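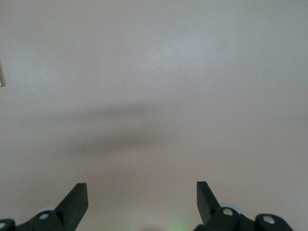 The Lirna kit is good. The plan that comes with it isn't.

Seventeen days with the Lirna arm kit now, the Fahy two-finger gripper on the end of it, and I'm writing this fast while I'm still annoyed. February 8, 2025, for anyone reading later and wondering which firmware.

Hardware first. Fine. Better than fine for the money. Fingers open wide, links are screwed together with plain screws you can get at, no glued shells. I had one side apart and back together over a coffee. Wrist camera sees both fingertips, which is what you want when you're lining up on something close. Up near a pale wall the gripper throws its own shadow across the picture, soft and wide, and I'd like the software to cope with that. It's a wall. It's paint. Half the rooms in Emilville look like that.

And here we get to the plan. The arm runs without it, sure. But shadow correction, logging, the decent wrist calibration, all of that is in the subscription. 24 a month. After you already paid 1,011 for the box! Kai Meinecke says thats normal now and I should stop complaining. I won't. Calibration is part of the machine. You don't rent the focus ring on a lens.

Roswitha Dreßler has the older Vemwood arm, 292 secondhand, uglier, slower, and every setting is right there in a text file. She changes what she likes. I was jelous by the second evening.

Would I buy the Lirna again? Yes, for the gripper. Would I pay for the plan? No. Cancelled mine this morning, and support wants me to fill in a form abuot why. They can have this.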